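Grellau bathroom and home fair, quick notes before I forget it all

Got back last night, feet are killing me. 1 November 2022, last day of the fair, which is supposed to be the quiet one. It wasn't. Parking lot full by ten, shuttle bus from the overflow field, 11 dollars for the day and you need the ticket to get back out, so don't lose it.

Went with Floarea Radu, who is redoing her downstairs half bath and had a list. I had no list. I wanted to see the small-room stuff, mainly toilets and storage for places where the door hits your knees.

Hall 2 first. Shahbazi had the longest stand, tile mostly, warm colors everywhere this year. Brown, clay, a sort of dark tea. Last time it was all gray and white so I guess thats over. Floarea liked the two-tone idea, lighter brown on one wall and darker on the next. Looks good with plain white fixtures, and you can do it with paint. 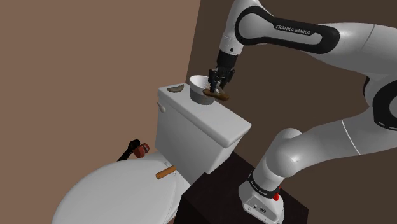
White toilet, two browns on the walls, bowl on the tank lid.

Tank lids came up a lot. Siamak Zarei gave the 11:30 talk on small bathrooms and his main thing was use the flat surfaces you already have. One bowl, one shelf, stop. He hates baskets. Somebody asked about dust and he said wipe it. Good talk, bad microphone, half the back row left.

Prices. Basic toilet and tank set from one of the smaller stands, 39 off if you ordered on the day, delivery in March. March! Floarea walked away. A full small bathroom package at Trasex was 3169 with the basin, 2453 without, and fitting is extra in both cases. I asked twice what extra means and got a brochure.

Lunch was a sausage and a paper cup of soup, eaten standing up. Skip the main cafe, go to the van by the east door, line moves faster.

Afternoon in Hall 4, which is the entryway and mudroom side. Benches, hooks, drip trays. Way more people in here than I expected, lots of dogs too. Floarea wants the half bath to double as the place where coats and muddy stuff end up, so we spent more than an hour on this.
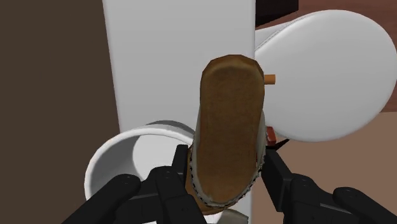

Thodoris Rallis had a stand with nothing but benches, all made by him and his brother. Heavy, no drawers, nice round corners. He'll cut one to length if you mail him the measurments. She did, from the bus.

Things I missed: the plumbing demo (full), the Hall 1 lighting section, the raffle. Would go again but on the first day, and with better shoes. Next one is same place, tickets go on sale in spring I think. Check the site.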